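Snack Bags, Sorted: the Bruscombe Pages

I have never believed that a drawer of chips needs a system. Graciela Domínguez does, and her January post on sorting by flavor drew 80 comments, most of them kinder than mine would have been. Click through and decide for yourself.
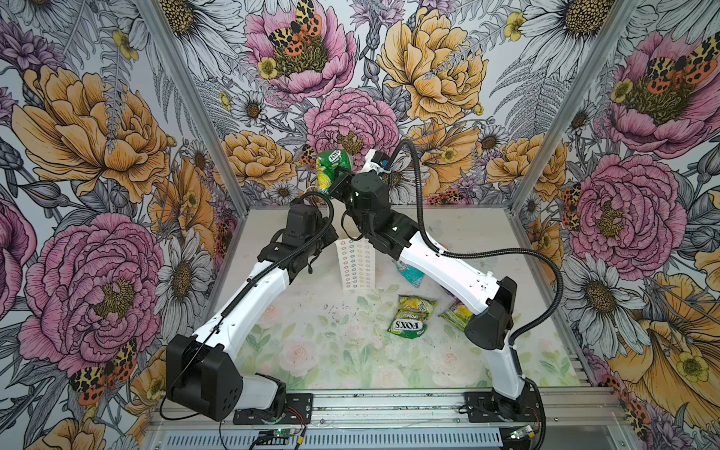 Green, yellow-green, teal and blue, with a FOX'S bag up in the air. Roses underfoot, floral wallpaper behind.

Color is supposed to tell you the flavor at a glance. Maybe – but two greens this close are going to get mixed up in my kitchen by the weekend. I'd still read the label.

Posted 06/03/2025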